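Musura Household Water Readings: README

Version 2, maintained by Marit Ekström. Last edited April 22, 2026.

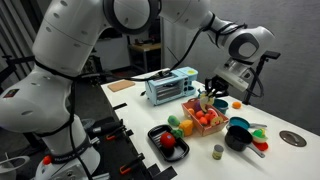
What is in the files

Tap water hardness and pH readings sent in by households in Brerkberg and Haugen. There are 1406 rows in readings.csv, one per test. Streets are given, house numbers are not. The second file, strips.csv, lists which batch of test strip each household was using, where they bothered to write it down.

Read this before you plot anything

I would not use these numbers to claim that one town has better water than the other. People have already done it with version 1, and I was not impressed. The strips were read by eye against a color card, in kitchens, under whatever bulb happened to be overhead. Two people looking at the same strip will often disagree by a full step.

The pH column is the weaker of the two. I left it in after Rawiri Tautahi argued for it, and his case is that bad data with a warning is better than a gap. I remain unconvinced, but the warning is now here.

Columns

id: row number, means nothing
town: Brerkberg or Haugen
street: as written by the household, spelling not fixed
hardness: step on the card, 1 to 8
ph: step on the card, converted to a number
run_seconds: how long the tap ran before filling the cup
softener: yes, no, blank

About run_seconds: the instructions asked for 60. A suspicious share of rows say exactly 60. I take this to mean that people copied the number from the sheet. Treat the column as a record of what was asked.

A blank under softener does not mean no. Version 1 treated it that way, which was a mistake and made the Haugen averages look worse than they had any right to.

Known problems

Strips from the January batch ran dark. We compared a few with the older ones and the difference was easy to see, but we have no correction factor, and I don't trust the one going around on the forum.

Fernow Street appears in both towns. These are separate streets. Do not merge on street name alone.

Some households tested filtered water from a jug. Where they said so, the row was dropped. Where they didn't, it is still in there.

Use

Free to copy and share with credit. If you find an error, send the row id and what you think is wrong with it. "The data looks off" is something I already know.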